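Getting the label off a plastic bottle (and what to skip)

Posted June 18, 2022 in Kitchen and Cupboards
159 comments

I keep clear plastic drinks bottles for all sorts of dull jobs: watering seedlings, holding rice, taking squash to the allotment at Mirkley. I don't like them with the label on. A half-peeled label goes furry at the edges and collects dirt, and a bottle of plant feed that still says it's a soft drink is asking for trouble.

There are a great many pages that tell you how to do this, and I don't believe most of them. Half were plainly written by somebody who had never stood at a sink with a bottle in one hand and a grey smear of glue up the other. I've tried the usual tips over the past few winters, and what follows is the method I've ended up with, plus my grumbles about the rest.

What you need

Washing-up liquid
A bowl deep enough to lay the bottle in
Ordinary cooking oil, the cheapest in the house
Bicarbonate of soda, a spoonful
An old cloth you don't mind throwing away
Small scissors

You don't need a special label remover. I bought a 600 ml tin of one called Solurness from the hardware shop in Drondton and it did shift the glue. So did the sunflower oil, for a good deal less, and the oil didn't make the kitchen smell like a garage.

Step 1. Look at how the label is fixed

Most instructions leave this out and then wonder why people get cross. Plastic bottle labels mostly come in two sorts. One is a band that goes right round and is only glued where the ends overlap, sometimes with a second strip underneath. The other is stuck down all over, like a label on a jam jar. The first sort takes no effort. The second sort is the one you'll be swearing at.

Run a thumbnail along the side until you find the overlap. If the label slides or wrinkles when you push it, you have a band. If it won't budge anywhere, you have the full-glue kind.

Step 2. Take the label off

For a band, empty the bottle, put the cap back on tightly so it doesn't buckle, and stand it on the worktop. Snip the top edge of the label with the scissors, well away from the glued strip, and tear downwards. Keep the blades flat. A bottle with a hole in it is no use for anything, and I've made a few.

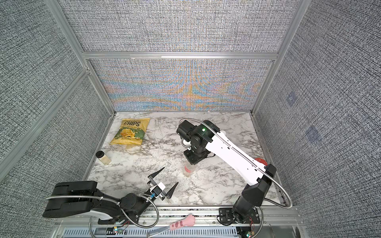

Chelsea Hollis wrote in to say that she never bothers with scissors at all. She fills the bottle with warm water from the tap, leaves it for ten minutes and pulls the label from the overlap, and she says the glue lets go without leaving a strip behind. She also thinks I make far too much fuss about the whole business.

She may have a point about the fuss. I tried her way on a batch of bottles and it worked well on some and made no difference to others, so I wouldn't call it a rule. Do keep the water warm and no more than that. Thin drinks bottles shrink and twist if you pour hot water into them, and I don't care how many websites say "boiling" in the first line. Try it once and you'll have a bottle that leans like an old gatepost.

For the full-glue kind, lay the bottle in a bowl of warm water with a squirt of washing-up liquid. It will float, so fill it first. Leave it for half an hour, turn it over if part of the label is poking out, and then peel slowly from a corner. Paper labels turn to mush, in which case rub them off with your fingers and fish the bits out before you empty the bowl. Plastic film labels don't soak through, and with those I find the soaking does very little. Go straight to peeling and deal with the glue afterwards.

Step 3. Deal with the glue

Dry the outside of the bottle. Mix a spoonful of bicarbonate with enough oil to make a paste, smear it over the sticky patch and go away for a bit. Fifteen minutes is plenty. Then rub it with the old cloth, in circles, pressing harder than you think you should. The glue comes up in little rolls.

If you want the plastic to stay clear, use the oil on its own and leave the bicarbonate out. The paste is slightly gritty and can dull the surface. It doesn't matter on a bottle for plant feed, but on one you want to see through I'd be more careful. Steel wool is recommended all over the place and I can't think why.

Wash the oil off with washing-up liquid, twice. Put the greasy cloth in the bin and don't wash it with the tea towels.

Step 4. Wash the inside

Warm water, one drop of washing-up liquid, cap on, shake. One drop, or you'll be rinsing until supper. Rinse until there are no bubbles, and leave the bottle upside down in a jug or a tall glass with the cap off. People put the cap back on too soon and then complain about the smell.

Raw rice shaken about with the water will knock off anything stuck at the bottom. I was doubtful about that one and I was wrong.

Things I'd skip

Hairdryer. It softens glue nicely on glass. On a thin plastic bottle you're warming up the bottle as well, and the results are as you'd expect.

Peanut butter. It's oil with bits in. Use oil.

Mayonnaise. Same again, and now the sink smells.

Freezing the bottle overnight so the label "pops off". I gave this a fair go. In the morning I had a cold bottle with a label on it.

Vinegar. Perhaps on some glues. None that I've met.

A word about worktops

Oil and a polished surface don't get on, and a bottle with oily sides will slip when you rub it. Put a folded tea towel underneath. If your top is real marble keep vinegar right away from it, and wipe up oil straight off. Marble-look tops vary in what they're made of, so check what you've got before you put anything stronger than soap on it.

Is it worth the bother?

For one bottle, probably not. I did 34 of them in an afternoon for the seedling table at the Haworth plant sale and that was sensible enough, as everything was already out and greasy. If you only want one bottle for the fridge door, snip the band, ignore the glue strip and turn it to face the back.

Drinks bottles aren't made to be used for years, either. When one goes cloudy, cracks at the neck or keeps a smell after washing, it goes in the recycling.

Filed under: bottles, labels, glue
Read 1471 times
Next: Do drawer liners do anything?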